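2021. 10. 16.

오늘도 규칙 문서랑 씨름하다 하루가 갔다. 로봇 팔이 멀티탭 근처에서 움직일 때 지켜야 할 것들, 이걸 종이 한 장으로 만들자고 큰소리친 게 나라서 누굴 원망할 수도 없다(한 장은 무슨, 벌써 네 장째다).

아침에 출근하자마자 Greka에서 온 메일부터 읽었다. 지난번에 보낸 초안에 빨간 줄이 잔뜩 그어져 있었는데, 제일 많이 걸린 말이 "적절히"였다. 적절히 떨어진다, 적절히 천천히 접근한다, 적절히 확인한다. 세어 보진 않았지만 거의 매 문단에 있더라. 창피해서 커피부터 한 잔 마셨다. 쓸 때는 다 아는 말 같았는데 남이 밑줄을 그어 주니까 아무 뜻도 없는 말이었다. 조작하는 사람이 바뀌면 "적절히"도 같이 바뀌니까!

그래서 오전 내내 "적절히"를 하나씩 잡아서 진짜 조건으로 고쳤다. 이를테면 케이블은 이렇게 썼다. 집을 대상이 아닌 케이블 위로는 손가락이 지나가지 않는다. 돌아갈 수 있으면 돌아간다. 돌아갈 길이 없으면 멈추고 사람이 케이블을 옮긴다. 별거 아닌 세 줄인데 쓰는 데 한 시간이 걸렸다. "대상이 아닌"을 넣느냐 빼느냐로 린 츠치야랑 한참 떠들었고, 결국 넣었다. 빼면 플러그 작업 자체를 못 하게 되니까 당연한 건데 왜 그렇게 오래 걸렸는지 모르겠다.
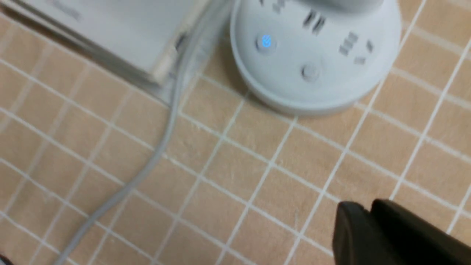
손목 카메라로 본 멀티탭. 버튼에 파란 불이 들어와 있고, 그리퍼는 케이블에서 멀찍이 떨어져 있다.

점심은 김밥. 먹으면서 Plomix에 쌓인 기록을 훑었다. 이번에 검토할 기록이 모두 700개인데 그중 새 기준을 그대로 통과하는 게 538개다. 나머지는 대부분 시작 전 점검표가 비어 있어서 떨어졌다. 동작이 나쁜 게 아니고 칸을 안 채운 거다. 아깝긴 한데 예외를 두기 시작하면 끝이 없어서 눈 딱 감고 전부 "보류"로 돌렸다. 삭제는 안 했다! 보류랑 삭제는 다르다고 문서에도 큼지막하게 적어 두었다. 지난 2월에 누가 보류 폴더를 통째로 비운 일이 있어서(누구인지는 일기에도 안 쓰겠다) 이것만큼은 나도 양보가 없다.

린은 점검표가 너무 길다는 쪽이다. 항목이 11개니까 솔직히 긴 편이긴 하다. 매번 시작할 때마다 열한 칸을 채우라고 하면 나라도 뒤쪽은 대충 찍고 넘어갈 것 같다. 그래서 매번 볼 것과 하루에 한 번만 볼 것을 나누기로 했다. 비상정지 버튼 손 닿는 거리, 작업대 위에 액체 없음, 멀티탭 겉면에 금 간 데 없음, 조명 위치, 이런 것들. 조명은 하루에 한 번으로 충분하다고 나는 우겼고, 린은 사람이 지나가다 건드리면 바로 틀어지니 매번 봐야 한다고 했다. 이건 내가 졌다. 카메라가 손목에 달려 있으면 팔을 조금만 기울여도 조명이 화면에 그대로 들어오니까.

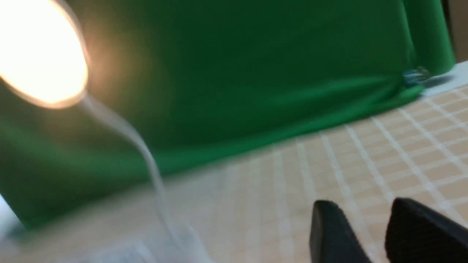 조작 중에 화면이 잠깐이라도 끊기면 어떻게 하나요?
손을 떼고 팔을 멈춘 다음, 화면이 5초 동안 안정된 걸 확인하고 나서 다시 시작합니다. 재개한 시각은 점검표에 적습니다.

위의 두 줄은 문서 뒤에 붙일 문답에서 옮겨 온 거다. 새로 들어오는 사람들이 제일 먼저 물을 것 같은 걸 모아서 맨 뒤에 붙이려고 한다. 본문에 다 있는 얘기라도 문답으로 있으면 훨씬 잘 읽힌다. 나부터가 본문은 안 읽고 문답만 읽는 인간이라 잘 안다.

오후에는 Sollberg 쪽이랑 통화했다. 거기서 검수를 맡기로 했는데, 말투는 상냥하면서 요구는 하나도 안 상냥하다. "콘센트에 접근한다"라는 문장 하나를 두고 어디서부터가 접근이냐고 묻는데, 할 말이 없었다. 손끝 기준인지, 손목 기준인지, 들고 있는 물건 기준인지. 생각해 보니 플러그를 쥐고 있으면 플러그 끝이 제일 먼저 닿을 텐데 우리 문서에는 손끝 얘기밖에 없었다. 바로 고쳤다. "손가락 또는 쥐고 있는 물체 가운데 대상에 가장 가까운 점." 길고 못생긴 문장이지만 이제 누가 물어도 대답은 할 수 있다. 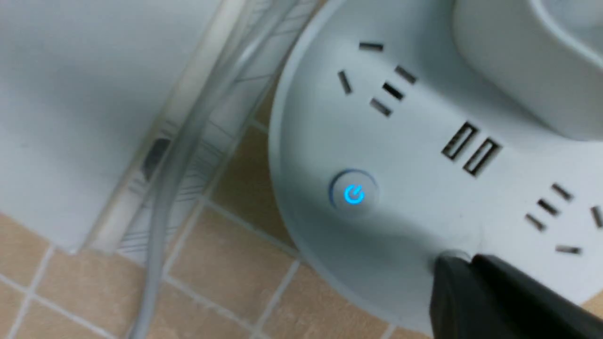

전원 상태를 누가 확인하느냐, 이게 오늘의 제일 큰 다툼거리였다. 나는 조작하는 사람이 보면 된다고 썼고 Sollberg는 옆에 있는 두 번째 사람이 확인하고 소리 내어 말해야 한다고 했다. 처음엔 좀 유난스럽다 싶었는데 통화하면서 생각이 바뀌었다. 멀티탭 전원 버튼에 파란 표시가 저렇게 환하게 떠 있어도, 손끝이 버튼 가까이까지 내려간 순간에는 조작하는 사람 눈이 손끝만 따라다닌다. 그래서 버튼 표시등은 두 번째 사람 몫으로 정했다. 켜져 있으면 "켜짐", 꺼져 있으면 "꺼짐"이라고만 말한다. "괜찮아요" 금지. "네네" 금지. 그리고 표시등이 꺼졌다고 콘센트에 전기가 없다고 여기지 않는다는 줄도 넣었다. 전기가 없다고 쓰려면 벽 쪽 플러그를 뽑고 그걸 눈으로 봐야 한다. 콘센트 구멍이랑 USB 포트가 바로 옆에 붙어 있는 제품도 있으니까 목표를 부를 때 "옆에 있는 거"라고 하지 말자는 것도 덧붙였다. 이름표를 붙일까 했는데 스티커가 화면에 찍히면 또 그것대로 말이 나올 것 같아서 일단 관뒀다.

저녁 무렵에는 다들 지쳐서 문장이 자꾸 이상해졌다. "그리퍼는 그리퍼를 쥐지 않는다"라고 써 놓은 걸 린이 발견해서 둘이 한참 웃었다. 원래 뭘 쓰려고 했는지는 끝까지 기억이 안 났다. 지웠다.

문서 이름도 정했다. 우리 팀 프로젝트 이름을 따서 그냥 "Bach 작업 수칙". 더 멋진 이름을 붙이고 싶었는데 검색했을 때 나오는 게 최고라고들 해서 수긍했다. 판 번호는 표지에만 적지 않고 쪽마다 적기로 했다. 출력해서 벽에 붙인 종이가 옛날 판인지 아닌지 멀리서도 보여야 하니까. 이건 순전히 내 고집인데 웬일로 반대가 없었다.

마지막으로 손본 건 대기 자세 부분. 멈추라고만 쓰고 어디서 멈추라는 말이 없어서, 물체 위에 떠 있는 채로 기다리지 말고 옆으로 비켜서 기다린다고 적었다. 손가락이 물건 바로 위에 있으면 사람이 손을 넣기가 영 찜찜하다. 어댑터처럼 위로 툭 튀어나온 게 꽂혀 있을 땐 그 높이까지 쳐서 비켜야 하고, 위로 올라가는 선이 있으면 그쪽으로는 절대 안 비킨다.

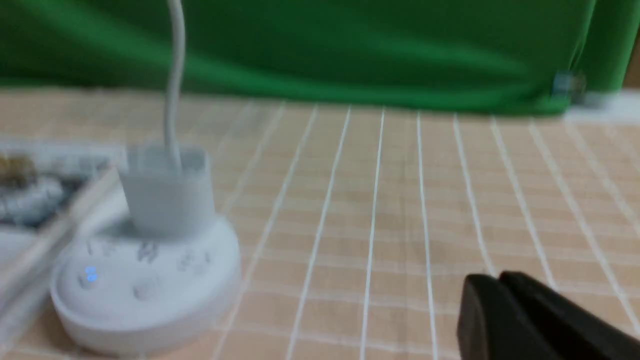
어댑터가 꽂혀 있고 흰 선이 위로 뻗은 멀티탭. 그리퍼는 오른쪽 아래.

집에 오는 길에 생각난 건데, 두 번째 사람이 자리를 비우면 어떻게 하는지를 안 썼다. 화장실도 가고 전화도 받을 텐데. 팔을 세우고 기다린다, 라고 쓰면 되겠지? 린한테 메시지를 보냈더니 그럼 조작하는 사람이 자리를 비울 때는요, 하고 답이 왔다. 아, 그것도 없네. 내일 출근하면 그 두 줄부터 넣고, Greka에 다시 보내기 전에 "적절히"가 남아 있는지 한 번 더 찾아봐야겠다.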